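Toaster week at Devness! I've been waiting to post about this one since December.

We're teaching the hand to make toast by remote control. I wear the glove, the hand copies me, and every run gets saved as a demo. So far we have 600 of them, and the goal is 700.

Grabbing bread is the fun part. Bread squishes! My first 20 tries left thumbprints you could see from across the room, and then my fingers sort of learned to be lazy.

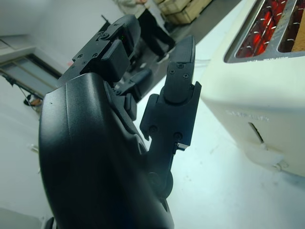
The lever is another story. You have to come at it from the side and push straight down, and with no feeling in the glove I'm going by eye the whole way. I talk to it under my breath - "down, down, little more" - like I'm parking a truck.

Best tip I got from the Gratetti folks: slow down before contact, even if it feels silly. My demos got so much smoother the same day.

Anyway, 4 more sessions and then we train on the full set. I can't wait to take the glove off and just watch it go!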